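About Holetti

Can a machine clear your kitchen table yet? Mostly, no. That is the short version of everything on this site, and if it's all you came for you can stop reading and get on with your own washing-up.

Holetti is a small testing house. We take the chores that robot makers say their products can do, and we find out how much of that is so. We don't build robots or sell them. We have never been paid by a maker to say something nice, although two have offered.

Azadeh Tehrani started the firm after years of buying equipment for a packing business and being shown a great many films of machines folding towels. The films were always speeded up, and the towel was always the same towel. She wanted to see what happened with a different towel.

What we work on

Dull jobs, for the most part. Picking up after a snack, putting the right thing in the bin and leaving the rest alone, moving a tin from one end of a table to the other. On the shop-floor side we look at sorting, tray loading and wiping down.

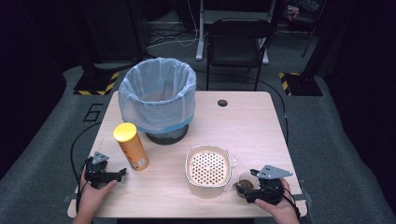 A six-year-old can do most of this with one eye on the telly. Machines still find it hard, and the reasons are not very glamorous. Tubes roll. Clear cups confuse cameras. A bin bag is a different shape every time anybody touches it. Our list now holds 427 chores, each written out in plain words, and we add to it whenever a reader sends us one we should have thought of ourselves.

How we score

Every chore is tried by a person first. If a person using the same sort of gripper can't manage it, we don't hold it against the machine. After that the machine gets 3 goes, with the objects moved between each. No resets, no helpful nudges, and no picking the best attempt for the write-up. Since July we have also noted how long each go took, as a job done well in 2 hours is of little use to anyone with a dinner to cook.

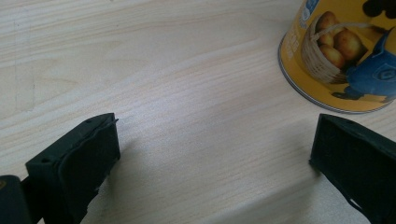 We have 2,251 attempts written up so far. Some are encouraging. Lifting one firm object from a bare surface is close to being a solved problem, and we are happy to say so. Put a second object against it and the scores drop. Ask for a whole table to be tidied and they drop a good deal further.

Two names you will see in our reports are Zedarari, our scoring sheet, and Stolteo, the longer test for shop floors. Both are free to use. If you change the rules, please change the name too.

Working with us

Makers are welcome to send a machine, but they don't get to choose the chores. Buyers can ask us to read a sales claim and tell them what was left out of it. We did this for Jalali, a chain of canteens, who then put off their order and bought better trolleys.

Page last changed Dec 4, 2019.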